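Stadis Collector Display Case for Helmets, Balls and Airline Sports Memorabilia

By Janelle Cruzado
Jun 14, 2020

Most display cases are sold on the promise that they protect what goes inside. I have bought enough of them to doubt it. The Stadis is the case we carry at Mercado for full-size football helmets, basketballs and signed caps, and I'd like to go over what the maker claims and what I'm willing to repeat.

The claim on the box is "museum grade." I don't know what that means, and when I called to ask, neither did they. There is no single grade that covers every museum, and a case that suits a leather ball may be wrong for a wool pennant. Read it as "nicer than the cheap one" and you won't be let down.

What you get is a clear acrylic cover, a black base with a felt pad, and a riser for the helmet chin strap to hang over. The cover is cut to fit and lifts straight off. It does not lock. If you need a lock, look at the Besar, which costs more and weighs a good deal more too.

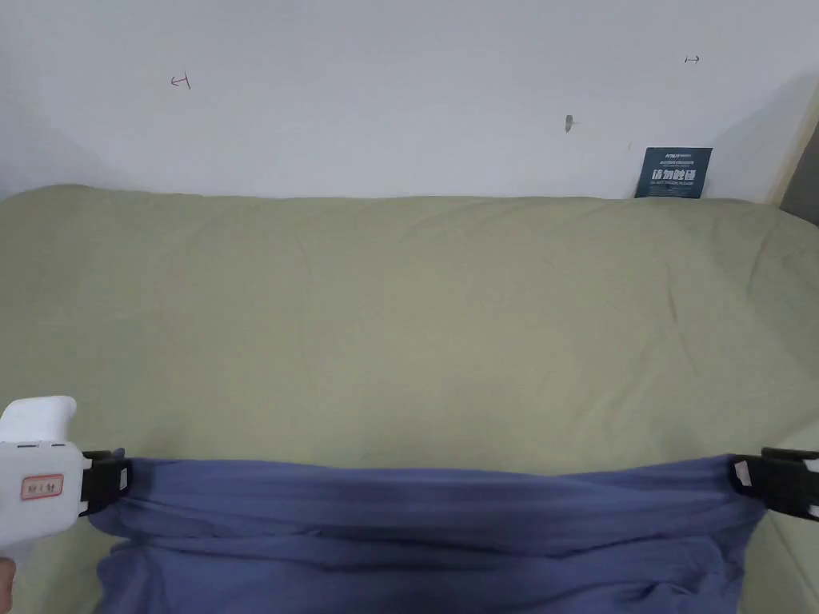
UV protection is the other big selling point. The acrylic filters some ultraviolet light, and I believe that much. I don't believe it will save an autograph left in a sunny window. Ink fades from ordinary visible light as well, and no clear box can stop that — if you can see the signature, light is reaching it. Hang the jersey or set the ball on an inside wall and turn the lamp off when you leave.

Dust is a fairer test. My own case has held a 1970s-style helmet for 17 months, and the felt has needed one pass with a lint roller. The outside scratches if you look at it wrong. Use a soft cloth and plain water. Window cleaner with ammonia will cloud it, whatever the old leaflet says.

Kwok-wai Hsieh, who buys for a small sports museum, wrote to ask if it would do for a loan from another collection. I told him no. Lenders want to know about locks, seals and what the felt is made of, and Stadis won't put the last one in writing.

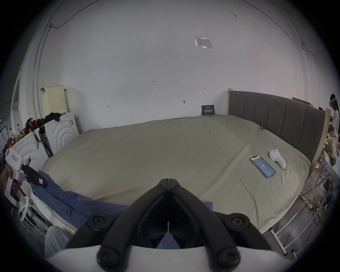
Details

Fits: full-size helmet, basketball, football on stand, up to two caps
Price: $120
Extra felt pad: $29
Lock: none
Wall mount: sold separately, and I would skip it
Assembly: none beyond peeling off the film
Returns: 30 days, cover film still on

The Jadgate stacking rail is listed as compatible. It does fit, with a little wobble in the top row. I wouldn't put anything signed up there.

Orders for schools and team offices go through Mark Anthony Lacson at the Mercado counter. He can quote a bulk price, though it isn't much of a discount until the order is over $500.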